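Jul 5, 2026
Opinion: Give the patient a paper copy as well

In June I spent one morning in the waiting room of the clinic in Ovstead, with my mother's medicines in a plastic bag. The clinic had changed to Brestier, the new system for prescriptions, and her list was not there. The nurse was kind. She asked me to read the names from the boxes, and I read them, and I made one mistake with a dose. The pharmacist noticed it.

I am not against such systems. Before, the doctors in Ovstead and the hospital in Dumport could not see the same record, and this was dangerous for old people who go to both. The clinic says that 976 of its 1152 regular patients were moved without any problem. I believe it. But my mother is among the others, and she takes a blood thinner every day.

What I would ask is very simple. Each patient over a certain age should receive one printed page with the medicine, the dose and the hour.
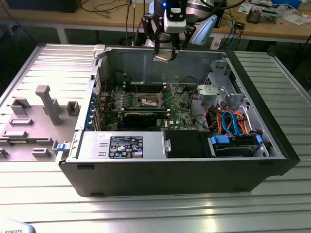

The page should have a date on it, and it should be printed again after every change. The pharmacy in Mahrous did this for many years, and people kept the page on the fridge door. An ambulance crew can read it in one minute.

I have heard that paper becomes old quickly. It is true, but an old list with a date still tells a doctor more than I could tell him that morning from my plastic bag.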